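Why I put Skokinby in second place

Since the new ranking went up I have received more messages than in all of last season, and most of them are about one line. So I will try to explain my vote properly. I am one of the people who vote in the small ranking of our regional women's football league. It has no official value. The league table is the league table and we can't change it. But people like to argue, and I like it too, so here I am in October 2021 writing a long text about a second place.

For those who are new: each voter puts the teams in order according to how strong she thinks they are at this moment. We don't look only at points. A team can have fewer points because it has played the difficult matches first, and another can be at the top because it met all the weak ones. After this the votes are added together. Nusrat Bhuiyan does the adding and publishes the list, and she is very strict with the deadline, as I learned in my first season.

My top four this time: Drullulel, Skokinby, Salameh, Stulis.

Drullulel in first place made no one angry. They defend well, they have a goalkeeper who talks the whole match, and when they are winning they know how to make the game slow. I don't enjoy watching them very much, I must confess. They pass the ball backwards until I begin to look at the trees. But I can't find a reason to put another team above them.

The problem is Skokinby above Salameh. Salameh has beaten everybody it has met, and Skokinby has lost once already, so many readers think I made a mistake in the typing. I did not. Skokinby lost away at Drullulel, 3-2, and I was standing there in the rain for the whole of it. For the last part of the match they were the better side. They changed to three defenders after the break, and from then on Drullulel could hardly come out of its own half. If you lose like this against the strongest team, I don't think you should fall in the ranking. I would even say I learned more about Skokinby from that defeat than from their wins.

And who has Salameh played? I don't want to be impolite with the teams at the bottom, who also train in the evenings after work and pay for their own petrol. But Salameh has not yet met one of the first four. They score a lot, this is true, and Fathima Karunaratne is for me the best striker we have in the league at the moment. She runs behind the defence always one moment before the defender understands it. What I have not seen is how the team behaves when it is one goal behind. Maybe they will behave very well. I will vote for that when I see it.

I also want to say something about the midfield of Skokinby, as no one writes about midfields. Their number six is Nneka Dauda, and if you follow only her for ten minutes you see a different match from the one with the ball. She points, she moves two steps to the left, and the pass which the other team wanted to play is gone. In the statistics she has nothing, no goal, no assist. I have tried to explain this to my brother, who says a player without goals is a player for coaches. He is a kind man but he plays only table tennis.
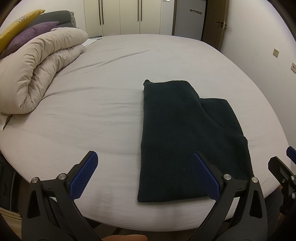
Nazma Samarakoon wrote to me that I am giving prizes for losing nicely. If a defeat at Drullulel is worth more than a win, she says, then Salameh should hurry up and lose there too, and after that they will be second. She has also reminded me that in February I defended the opposite opinion, when Stulis lost two close matches and I sent them down in my list without pity. She had kept the text. "You wrote then that close defeats are still defeats," she says, "so please decide."

I have thought about this for some days and she is partly right. I did write that. When I read it again I was a little ashamed of the tone. My defence is that Stulis in February was losing close matches against teams which were not strong, and it was always the same way of losing: a corner, nobody at the far post, goal. They did not repair it. Skokinby repaired its problem at half-time. But I admit that I did not explain the difference then, and a reader has the right to expect that the voter has some rule and keeps it.

So I have tried to write down my rule. I look first at whom a team has played. After that I look at how the second half goes, as in our league the physical condition is very different from club to club and it shows late. The result comes third. I know that this sounds strange to many people, that the result comes third. For the table it must come first, of course. For a question like "who is stronger today" I find it less useful, above all so early in the season, when one bad bounce on a bad pitch can decide everything.

Some of you will ask about Stulis in fourth. I was not sure. They have a new coach, Ashton Ngata, and the team now presses high, which is brave with the defenders they have. In the first matches this looked like chaos. In the last one it looked like organised chaos, and they won the ball very often near the other goal. They still can't defend a corner. I have put them fourth mostly because the teams behind them have shown me even less, and I write this so that the Stulis supporters don't thank me too much.

A word about the matches I did not see. I can't be everywhere, and the buses in our region don't help. For the matches where I was not present I use the full recordings when the clubs put them up, and not the short version with the goals. The short version is dangerous for a voter. Every team looks wonderful in it. If there is no recording I ask two persons, one from each side, and I believe the one who complains less. This is not scientific but it has worked quite well.

It made me happy, by the way, to hear that 900 people came to the last home match of Salameh. I remember very well when we were so few on that side that the linesman knew our names. The queue for tea is now terrible and I will not complain about it.

Next on the calendar is Salameh at home against Drullulel, so the discussion will perhaps become shorter. If Salameh wins, I will put them first and I will write to Nazma before she can write to me. If they draw, I expect I will put them second and leave Drullulel where it is, but it depends on how the draw comes. If they lose 3-2 after a great second half, then I will have a difficult evening.

I will be on the side with the wall, where there is less wind. Comments are open under this post as usual. Please put the name of your club in the comment, it helps me to understand the temperature of it. Votes from readers for the second list must go to Nusrat and not to me. Last time I had several in my own inbox and I had to copy them by hand.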